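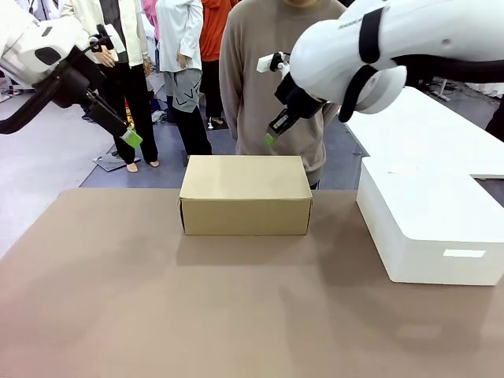 Tullix home infrared thermometer, reviewed over one winter

The Tullix is a non-contact forehead thermometer sold for household use. I bought mine from a high street chemist and used it for 2 adults and a child through a season of colds and one case of proper flu. My interest was in how far the readings could be trusted when deciding whether to call the surgery.

Set-up

Two AAA batteries go in behind a sliding cover. The instruction leaflet is clear apart from the section on changing units, where the button order is printed wrongly. Hold Mode for three seconds, then Mem, and the display moves from Fahrenheit to Celsius. The setting survives a battery change.

The leaflet asks for the thermometer to sit in the same room as the patient for half an hour before use. Ignoring this matters. Straight from a cold hallway cupboard, mine read 0.6 degrees low and took most of the half hour to come right.

Accuracy

I compared it with a Mondal digital oral thermometer, taking both readings within a minute of each other and writing them in a notebook. After 224 pairs the Tullix read lower than the Mondal by 0.2 degrees on average. A forehead and a mouth are different sites, so an offset is to be expected and is easy to allow for.

The spread is the weaker point. Three readings taken one after another on the same forehead differed by up to 0.4 degrees. The distance to the skin is the main cause: the leaflet gives three to five centimetres, and at eight the figure drops noticeably. Sweat lowers it too. Wiping the forehead and waiting a few minutes brought the readings closer together.

At the higher end, above 38.5, I have only eleven pairs. They agree no worse than the rest, but eleven is too few to say much.

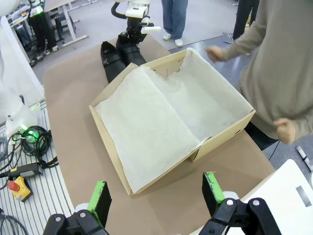

Display, memory and alarm

The figures are large and the backlight goes green, amber or red according to the reading. Amber starts at 37.3, which I think is too low for a child in the evening. The threshold can't be changed.

The memory holds 32 readings with no time or date against them, so it is of little use for following a fever overnight. A pencil and paper did the job better. The beep can be switched off, and should be if you plan to check anyone who is asleep.

Battery life

The maker claims 1,000 readings from one set. My first set gave 1,677 before the low battery sign came up, though I had the sound off throughout and the backlight on its short setting. The readings did not drift in the last days of the set as far as the notebook shows.

Compared with the Tanex ear model

I also borrowed a Tanex ear thermometer for a fortnight. It repeats better, usually within 0.2 degrees, but needs a fresh probe cover each time and a patient who will keep still. With a restless four-year-old I got a usable ear reading on about half the attempts. The Tullix nearly always gave me something.

Verdict

Adequate for showing whether a temperature is going up or down, provided you take three readings and use the middle one. I would not rely on a single reading near a threshold, and for a young baby, or anyone who looks seriously unwell, ring for advice whatever the display says. Three and a half out of five. An updated version with timed memory is due in May, and I would wait for it if your present thermometer still works.

Souad Abou Zeid
Saturday, February 2, 2019

Filed under: Home Health, Thermometers & Monitors

More reviews
Dastari upper-arm blood pressure monitor
Fingertip oximeters: are the cheap ones any good?
Weekly pill organisers for stiff hands
Wheat bags and gel packs for back pain
Steam inhalers compared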